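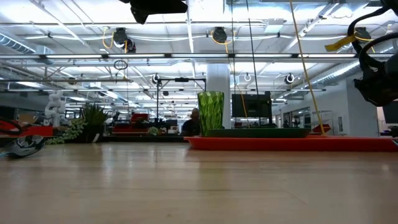
About Drovero

Drovero is a small school of cooking and table service in Wellden. We opened in May with one rented kitchen and 25 students, and today we have 368 students in the day and evening courses. The name comes from the old drovers' road which passes behind our building.

Our students are mostly adults who want to work in restaurants, canteens and guest houses. Many of them learn English at the same time, and so did several of our teachers. For this reason we speak slowly in class and we write every recipe in simple words – also the difficult ones.

What we teach

The basic course takes 29 weeks. It starts with knife work, stocks and kitchen hygiene, and after this the students go to the dining room and learn how to lay a table, carry trays and take an order. The last four weeks are spent with one of our partners, the Bùi noodle house or the Botden bakery. Both of them have employed our graduates.

We also have short evening courses in bread, soups and preserving. These are open to everybody, and you do not need any experience.

Fees and places

The registration fee is $200 and it is paid back if you cancel before the first lesson. Aprons and knives are lent by the school. Please bring closed shoes.

If you want to visit us before you decide, you are welcome at lunch time, when the students cook for guests. Please write to the office one day before, so we can keep a chair for you.

Print this page | E-mail this page

Contact | © Drovero, Wellden | Back to top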